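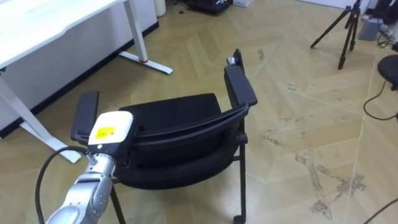
*肘かけつきの黒いオフィスチェア*

# 椅子を買わずに借りてみた話(Burkorentで「Wanovora」を半年使ったレビュー)

椅子のレビューって、どうして届いた当日に書く人があんなに多いんでしょうね。箱を開けて、組み立てて、座って、「最高です!」で終わり。いや、気持ちはわかります。私も届いた日は最高だと思いました。でも三週間後の夕方、お尻の骨が座面に文句を言いはじめてからが椅子の本番だと思うんですよ。

というわけで、半年使ってから書きます。借りた先は家具レンタルのBurkorent、借りた椅子はWanovoraというメッシュ背もたれの折りたたみ式オフィスチェア。途中で足したParachaの座布団と、床に敷いたCimmontのマットの話も混ざります。長いです。お茶でもいれてからどうぞ。

## その前に、うちの事情

私は自宅で翻訳の仕事をしています。マニュアルとか契約書とか、あまり人に自慢できるような華やかなものではなくて、ひたすら座って打つ仕事です。朝の八時半ごろ座って、昼に一回立って、調子が悪い日は夜の九時まで座ってます。

それまで使っていたのは食卓の椅子でした。木の座面に薄いクッションを紐で結んだやつ。それで三年やりました。三年ですよ。腰が痛くなるたびにクッションを一枚ずつ増やして、最後は座面が高くなりすぎて足の裏がちゃんと床につかず、電話帳みたいな古い辞書を足置きにしていました。辞書はいまでも好きですが、あれは足で踏むものではない。

で、ちゃんとした椅子を買おうと思ったんですけど、これが決まらない。店で座ると五分でどれも良いし、値段の高いやつほど当然のように良い。でも五分じゃわからないんですよね。靴屋で履いたときは平気だった靴が、駅まで歩いたら凶器だったという経験が何度もある人間なので、五分の試し座りで大金を払う勇気がどうしても出ませんでした。

そのとき仕事仲間のNaveed Jafriさんに愚痴ったら、「借りればいいのに」と一言。あっさりしたものです。なんで思いつかなかったんだろう。引っ越しの多い人が冷蔵庫を借りるのは知っていたのに、椅子を借りるという発想がまるごと抜けていました。

## Burkorentの料金と申し込み

料金は月1412円でした。最初の一か月だけ、ここに配送料の1063円が乗ります。返すときの送料は、半年以上借りた場合はかからないというプランです(途中でやめると別にかかります。申し込み画面の下のほうに小さめの字で書いてあるので、ここは読んでください。私は一回読み飛ばしました)。

半年借りると、普通に安い椅子が一脚買えてしまう金額にはなります。ここをもったいないと思うかどうかで、この先の評価はだいぶ変わるはず。私は「失敗した椅子を粗大ごみに出す手間」が月1412円で消えるなら払う、と考えました。うちの自治体、粗大ごみの予約が本当に取りづらいんです。前に本棚を出したときは、廊下で一か月近く待機させました。毎朝小指をぶつけました。

申し込みは簡単です。ただ、椅子の絞り込み機能がちょっと残念で、「座面の高さ」で絞れない。「色」と「テイスト」では絞れる。テイストって。北欧とかインダストリアルとか言われても、こっちが知りたいのは膝の角度なんですけど……。結局、一台ずつページを開いて寸法を見ていきました。この作業に夜が一つまるまる溶けました。

Wanovoraに決めたのは、商品ページの感想が324件あって、悪い感想が具体的だったからです。「座面が硬い」「肘かけの高さが変えられない」「組み立ての紙がわかりにくい」。どれも自分が我慢できるかどうか判断できるんですよね。「なんか合わなかった」みたいな感想ばかりの椅子は、良いとも悪いとも決めようがなくて困ります。

## 届いた日のこと

四月の雨の朝に届きました。箱はそこそこ大きいですが、玄関から部屋までは一人で引きずっていける重さです。エレベーターのない三階なので、配達の方には本当に申し訳なかった。

レンタル品なので新品ではないのかな、と覚悟していたら、キャスターに細かい傷があるくらいで、座面も背もたれもきれいでした。前に誰かが使っていたはずなのに、においもなし。布ものを借りるときはここが一番心配だったので、ほっとしました。

組み立ては、脚にキャスターを差して、支柱を立てて、本体を乗せるだけ。工具は六角レンチが一本入っています。324件の感想のなかで説明書の評判が悪かったのは、まあ、そのとおりでした。図が小さくて、ネジの長いほうと短いほうの区別がつかないんです。私は長いネジを先に全部使ってしまって、一回ばらしました。所要時間は四十分。間違えなければ二十分で終わると思います。

一つだけ助言するなら、ネジは全部を軽く仮止めしてから、最後に順番に締めてください。最初の一本をぎゅうぎゅうに締めると、最後の一本の穴が絶対に合いません。絶対にです。

## 座り心地、時期ごとに

### 最初の一週間

硬い! というのが第一声でした。食卓の椅子にクッションを積み上げていた人間が言うのもなんですが、座面がしっかりしすぎていて、逃げ場がない感じ。そのかわり背中は天国でした。メッシュが背中の形に合わせてすっと沈んで、寄りかかっていいんだ、と体が覚えるのに二日かかりました。食卓の椅子って、寄りかかると背骨に横木が当たるじゃないですか。長年の癖で、ずっと前かがみだったんですね。

肘かけのパッドは思ったより柔らかめ。冬のセーターだと気にならないのに、半袖だと肌が少しぺたっとくっつきます。これは夏の話なので、あとでまた書きます。

### 一か月め

腰の痛みが軽くなりました。これは大きい。夕方に立ち上がるときの「いてて」が減って、家族に「最近静かだね」と言われたくらいです。

ただ、お尻の痛みが出てきました。座面の硬さに、一週間で慣れたつもりが慣れていなかった。長い納品が続いた週の終わりには、座骨のあたりがじんじんして、立ったまま校正をしました。台所のカウンターで契約書を読むのは、なかなか情けない光景です。

### 座布団を足した

そこでParachaの座布団を買いました。これは借り物ではなくて買いです。低反発ではなくて、ちょっと押し返してくる感じの厚手のやつ。902件を超えるレビューがついていて(多いですね)、そのなかに「硬い座面のメッシュチェアに乗せた」という人がたくさんいたので、迷わず決めました。

結果、大正解でした。お尻の痛みはほぼ消えました。座面が少し高くなるぶん、椅子の高さを一段下げる必要はあります。これをしないと、また辞書の出番になる。あと裏の滑り止めはそんなに強くなくて、一日に二回くらい座り直してずれを直しています。私の座り方が悪いのかもしれません。すぐ片方の足をお尻の下に入れちゃうので……。

カバーは洗えます。ただしファスナーが短くて、中身を戻すときに毎回格闘になります。設計した人は一度、朝の忙しい時間に自分で戻してみてほしい。

### 夏

メッシュの背もたれは夏に本気を出します。前の椅子では八月の午後に背中がじっとりしていたのが、ずいぶん楽になりました。冷房の設定も少し上げられたと思います(電気代を比べたわけではないので、思う、としか言えません)。

肘かけのぺたつきは、手ぬぐいを巻いて解決しました。見た目は銭湯の休憩所みたいになりましたけど、快適です。柄を替えると気分も変わるし、汚れたら洗えるし、いまでは手ぬぐいなしの肘かけに戻れません。

### 半年たって

きしみが少し出てきました。右に体重をかけたときに、きゅっと鳴る。ネジを締め直したらおさまったので、定期的に締めるものなんだと思います。キャスターはまだなめらかに転がります。髪の毛は巻きこみます。これはもう、どの椅子でも同じですよね。

## 床のマットの話を少し

うちは賃貸で、床が柔らかいんです。前の部屋で椅子の跡をつけてしまって、出るときに気まずい思いをしたので、今回は初日からマットを敷きました。Cimmontの透明のもの。

正直な感想を言うと、マットは可もなく不可もなく、です。届いたときは丸まっていて、端が反り返って、平らになるまで四日かかりました。そのあいだ毎回つまずきました。重い本を四隅に置いておくと早いらしいんですが、例の辞書は足置きから引退して本棚に戻ったばかりだったので、また働かせるのはかわいそうで。

平らになってからは存在を忘れています。床の跡はいまのところなし。透明なので部屋の印象も変わりません。ただ掃除のときに下にほこりが入りこんでいるのが透けて見えるのが、うーん、見えないほうが幸せだったかも。

## 細かい不満をまとめて

- 肘かけの高さが変えられない。私の机だとぎりぎり下に入るんですが、引き出しのある机だとぶつかる人がいると思います。申し込む前に、机の天板の下側の高さを測ってください。上じゃなくて下側です。
- 高さ調整のレバーが奥まっていて、毎回手探り。座布団を足すとさらに探しにくい。
- ヘッドレストはなし。私は要らない派ですけど、天井を見ながら考えごとをする人は別の機種のほうがいいです。
- Burkorentの問い合わせ窓口が、返事は丁寧なのに遅い。ネジの長さを質問したら翌日の夕方に返ってきました。もう組み終わってました。
- 支払いの通知メールの件名が毎月「大切なお知らせ」で、毎月どきっとする。これは本当にやめてほしい!

逆に、思っていたより良かったのは、背もたれのメッシュがへたらないこと。安いメッシュの椅子って、使ううちに真ん中だけハンモックみたいに伸びてくるイメージがあったんですが、半年ではまったく変わりませんでした。あと折りたたみ。来客のときに畳んで壁に寄せられるのは、六畳の仕事部屋ではかなりありがたいです。最初は「どうせ畳まない」と思っていたのに、月に二、三回は畳んでいます。掃除機をかけるときも楽。

見た目は、まあ普通の黒い事務椅子です。おしゃれではない。でも部屋のなかで主張してこないので、カーテンが何色でも喧嘩しません。 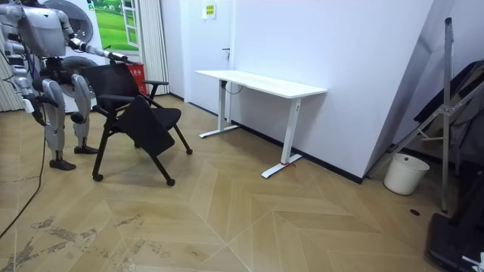 ## 借りるのと買うの、どっちがいい?

Naveedさんにはこの前、「で、結局どうするの」と聞かれました。半年の区切りで、返す、続ける、買い取る、の三つから選べるんです。

買い取りの値段は、それまで払ったレンタル料の一部が引かれる仕組みでした。全部ではなく一部です。だから最初から買うつもりの人が遠回りで借りると、ちょっと損をします。逆に、私みたいに五分の試し座りが信用できない人には、半年の試し座り料だと思えば納得できる差かなあ、という感じ。

私は、買い取りました。

お尻の件があるので最後まで迷ったんですよ。座布団なしでも平気な椅子がどこかにあるんじゃないか、と。でもそれを探すにはまた別の椅子を借りて、また三階まで運んでもらって、またネジの長さを間違えることになる。そう考えたら急に、いまの椅子に情がわいてきました。手ぬぐいも巻いてあるし。

引っ越しの予定がある人、在宅の仕事がいつまで続くかわからない人は、買い取らずに月払いのまま続けるのが気楽だと思います。一年以上使うのがはっきりしているなら、感想の悪いところだけをじっくり読んで、最初から買ったほうが安いです。

## 点数をつけるなら

Wanovoraは五点満点で四点。座面の硬さでマイナス一点です。Parachaの座布団を乗せた状態なら四・五点くらいあげたい。

Burkorentのサービスは三・五点。椅子の状態の良さは文句なしで、返事の遅さと件名と、あと絞り込みで引きました。膝の角度で絞らせてください。お願いします。

Cimmontのマットは三点。反り返りさえなければ四点でした。

追記:ネジについて質問をもらったので書いておきます。長いほうが背もたれ用、短いほうが肘かけ用でした。私の借りた分ではそうだったというだけなので、袋の番号も一応見てくださいね。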